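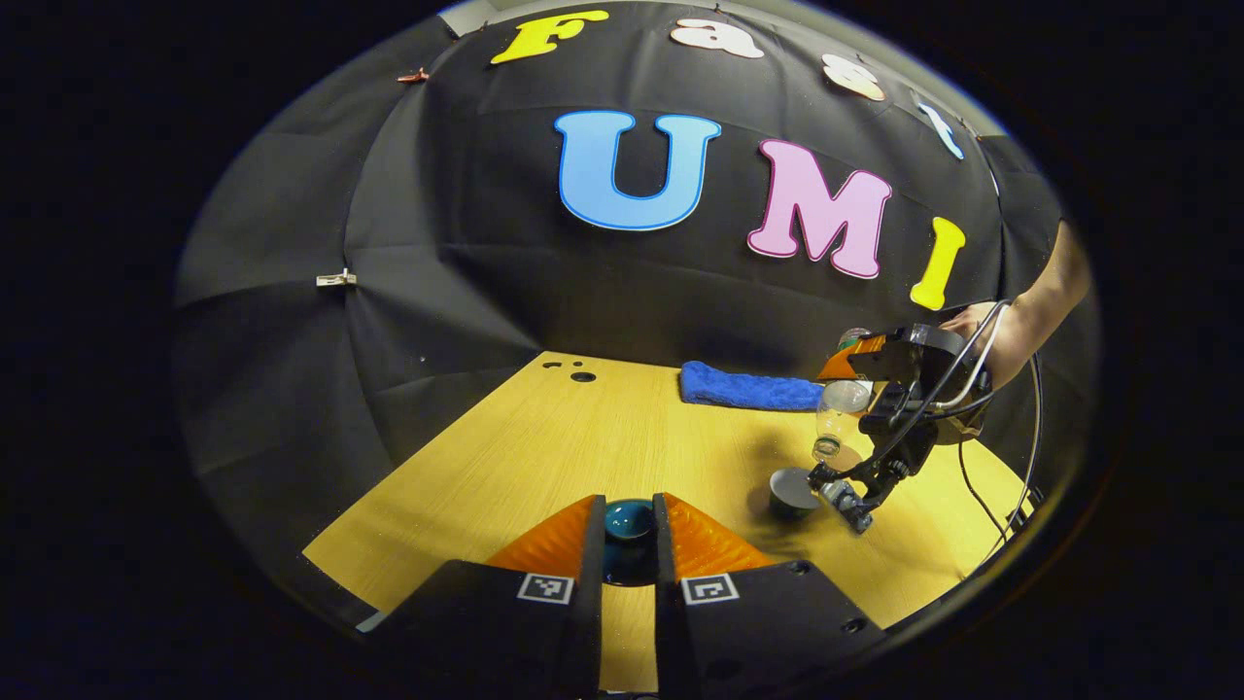
Print this page | E-mail this page

Foam letters on black fabric: a cheerful table backdrop in an afternoon

If you have a table, a length of black cloth and a bag of coloured foam letters, you are most of the way to a lovely backdrop. I've put these up behind cake stalls, craft tables and one very long Sunday quiz, and I still get a little thrill when the first letter goes on. Bright foam on black is such a strong contrast! Yellow, pink and pale blue all jump forward, and you can read them from right across a hall.

What you need

Black fabric, wide enough to run past both ends of your table with some to spare
Foam letters, bought or cut yourself
Dressmaking pins or flat drawing pins
Small metal clips (I use whatever is in the drawer, silver and copper mixed)
A rail, a folding screen or a board to hang the fabric from
A microfibre cloth
Scissors, a pencil and a bit of masking tape

My letters come in bags of 100 from Jadamis, a little shop with a marvellous back room full of craft odds and ends. A mixed bag sounds like plenty until you want two of the same letter in the same size, so tip it all out and check before you plan your wording. If you are short, a thin sheet of foam cuts beautifully with ordinary scissors.

Choosing the fabric

Go for something matt with a bit of weight. Shiny cloth catches every lamp in the room and the letters lose half their punch. Mine is a plain black cotton called Deltero, and it takes a pin without leaving much of a hole. Felt works too and is very forgiving. Thin lining fabric is the one I'd avoid — it sags under even a few letters.

Iron it if you can face it. I quite like a few soft folds, to be fair, and black hides a lot, but deep creases from the packet will tip a letter forwards and there is very little you can do once it's up.

Hanging it

1. Stand your screen or board behind the table and leave enough room to get your hand down the back. You will drop a pin. Everyone does.

2. Drape the fabric over the top with the spare length at the back, then clip it in the middle first. Work outwards from there, one clip each side in turn, smoothing as you go.

3. Let the bottom edge reach the tabletop or fall just behind it. On a light wooden table the join between black and wood looks very smart.

4. If there is too much cloth on one side, gather it into a fold and hold the fold with a clip. I used to trim the extra off and then regretted it at the next, larger table.

5. Stand back at the far end of the room and look. Pull anything that droops.

For a curved backdrop, bring the sides forward a little so the cloth wraps around the back of the table. It feels wonderfully snug, like a tiny theatre. Do remember that letters near the ends will turn inwards with the fabric, so keep the most important word close to the centre.

Setting out the letters

Lay everything out on the table before a single pin goes in! I know it's tempting to start pinning straight away, but two minutes of shuffling letters about on the wood will save you a lot of unpicking.

Two rows suit most tables. I like the smaller letters along the top and the big ones underneath, where there is more cloth to fill. Capitals are easiest to read on the lower row, and a capital followed by small letters gives the upper row a friendlier look.

Then play with colour. Put your palest letters between stronger ones so they don't drift off on their own. Peach and white are gorgeous against black, but two pale letters side by side can look a bit washed out under strong lights. If a letter seems weak, cut a slightly larger copy in a darker shade and tuck it behind as an outline. My friend Achilleas Makris does this with pink on deeper pink and it looks terrific.

Don't fret over perfect lines. A letter sitting slightly low, or leaning a bit at the end of a row, has bags of charm. If you do want it straight, run a strip of masking tape across the fabric, sit the letters on it, and peel it away at the end.

Pinning

Push each pin in at a slant, down through the foam and into the cloth, then bring the tip back out towards you if the fabric is thin. Two pins will hold a small letter. Bigger ones need three or four — wide shapes like M and U flop at the outer corners if you only catch the middle. Check the back for points when you've finished, especially if children will be near the table.

Tidying the table

Wipe the tabletop with the microfibre cloth, working with the grain, then fold the cloth and keep it within reach. Foam sheds tiny crumbs when it's cut and they cling to everything. Have your cups and other bits to hand, try a few arrangements, and leave a clear space at the front so people can get at things.

Packing away

Take the letters down first, then the clips, then the fabric. I keep each word in its own envelope with its pins stuck through a scrap of foam. Roll the fabric around a cardboard tube and it will come out next time with hardly a crease in it. Christos Nikolaidis keeps his on an old wrapping paper tube behind the wardrobe and has had the same piece up at 8 fairs.

Next month I'll be cutting numbers from the leftover foam, with a pattern for a nice fat 8 that doesn't tear in the middle.

Print this page | E-mail this page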